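Runville Robotics Club
Minutes, March meeting
Start 4:30 p.m.

1. Last minutes
Approved with one fix: the Skuder battery order was never placed.

2. Towel project
Ademir Andrade reported for the handling group. They are still on the blue towel, two hand-held grippers, one on each side. The plan is to record people doing the fold and train from that for the Gratberg contest.

The log stands at 638 recordings, against the 721 promised in the fall. Several members doubted that the other 83 would change much. It is one towel. The contest rules say "household cloth" and give no color, size or thickness. Ademir said variety comes next. The minutes note that this was also said last time.

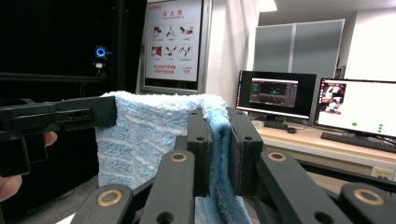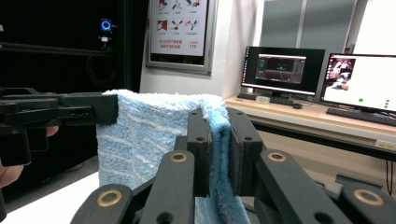 Light blue towel, one gripper on the left and one pinching the fold.

Will the club enter the folding event at Gratberg?
Only if the group shows a full fold on a towel it has never recorded, before the entry form is due. Otherwise we enter the line course alone.

Discussion of this went long. The handling group thinks the bar is too high for a first year. The rest of the room thinks a robot that knows one towel is a demo – and the entry fee is $55 either way.

3. Miranda software
The update broke playback on 2 laptops. Roll back and leave it alone until after the contest. The claim that it "speeds up training" was not backed by any numbers, so it is left out of the report.

4. To do
Ademir: bring other towels, including a thin one.
Handling group: write down which recordings were thrown out, and why.
Everyone: return borrowed hex keys.

Closed 5:40 p.m.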